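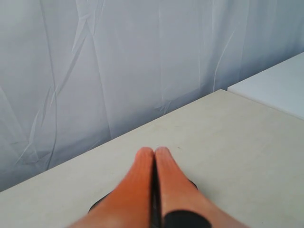
Teaching two arms by hand: a small gallery from the Tramumix bench

My name is Kelly Bainbridge and I keep the records for Tramumix, a small project where we teach household tasks to a pair of robot arms. We do not write the movements as code. A person performs the task through the arms, by remote control, and the recording of this is what the model learns from later. Colleagues in other departments have asked me many times how such a day looks, so I have put together this page. It was last changed on 2 December 2023.

The page is short on pictures and long on explanations, I am afraid. I have tried to write down the things that people ask me when they visit the bench.

The fingers before a task

Orange fingers, nearly closed, and the table in front of them. Every operator on our team learns to know this view from the wrist very well, because it is the one they look at most during the fine part of the work. When the tips are this near each other, a very small movement of the operator's hand decides if a thin edge goes between them or not.

The fingers have fine ridges along their length. New operators usually want to press hard with them, as they would press with their own fingers, and we ask them to close slowly and stop early. It is a habit that takes some time to learn. Nigel Hollis, who trained most of us, lets beginners spend their whole first session only on opening and closing. I found this boring when it was my turn, but now I do the same with my own beginners.

We prefer a plain table and a plain cloth behind it for this family of tasks. In August we tried a patterned tablecloth, and it was harder for the operators to judge the distance to the table from the wrist view. We may return to patterns when the basic tasks are stable.

How the operator works

The operator sits at a desk with two hand controllers, one for each arm. We call this desk Stisik, which was first the name of the software and is now the name of everything around it, including the chair. The operator's left hand moves the left arm and the right hand moves the right arm. A foot pedal starts and stops the recording.

There is also a second way of showing a task, where you stand by the arm, take it by the wrist and lead it through the motion. We use this for simple reaching and for placing one object. For work with two hands at the same time it is not comfortable - you would need to stand between the arms and you would block the cameras with your own body.

A recording that goes wrong is not always thrown away. If the operator loses an object and then picks it up again in a calm way, we keep it and mark it as "recovery". If the operator becomes impatient and pushes, we delete it. Nigel says that the arms learn your bad mood together with your good movements, and after reading many logs I must agree with him.

The lid task

Holding a glass lid in the air with both arms is one of our more difficult exercises. In the lid picture one finger presses on the near face while the finger of the other arm pinches a corner, and the lid is tilted between them.

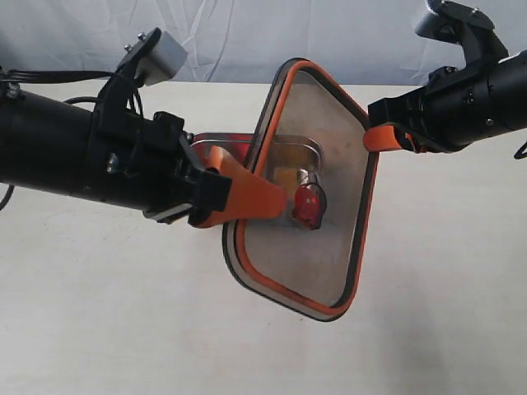
Glass is difficult for more than one reason. The cameras see through it, so the operator must look at the rim and the gasket to understand how the lid is turned. Reflections change when the lid is tilted. And when two arms hold one stiff object, each of them feels what the other one does. If the left hand goes down a little and the right hand does not follow, the lid turns in the grip.

We give the operators these rules for the lid:

Look at the rim, never at the glass.
Let one arm lead. The other arm only follows.
Speak out loud when you change the leading arm, so the person at the table can write it down.
If the lid turns in the grip, stop the movement and go back down to the table.

The third rule was suggested by Laaksonen, the group that uses our recordings. They wanted to know at which moment the lead changes, and we could not see it from the video alone. Now the note is made at once, and it is easy to find later.

A good session gives us 31 recordings of one task. After this number the operators begin to make shortcuts, and we change the task or the person. Each session is then watched from beginning to end by someone who did not operate. It is slow work, but I like it - you begin to recognize your colleagues by how their arm approaches a table.

Questions from visitors

Is it tiring? Yes, mostly for the eyes and the shoulders. We take a pause of 17 minutes after each block. The number comes from an old kitchen timer that does not go higher.

Can a visitor try? Yes, with the soft blocks, after a short instruction. The glass objects are only for trained operators.

Where do the recordings go? First to Rondent, our storage server, where names and voices are removed. After this step Laaksonen can read them.

If you want to come and see the bench, please write to me or to Nigel some days before, and tell us how many persons will come. There are two visitor chairs.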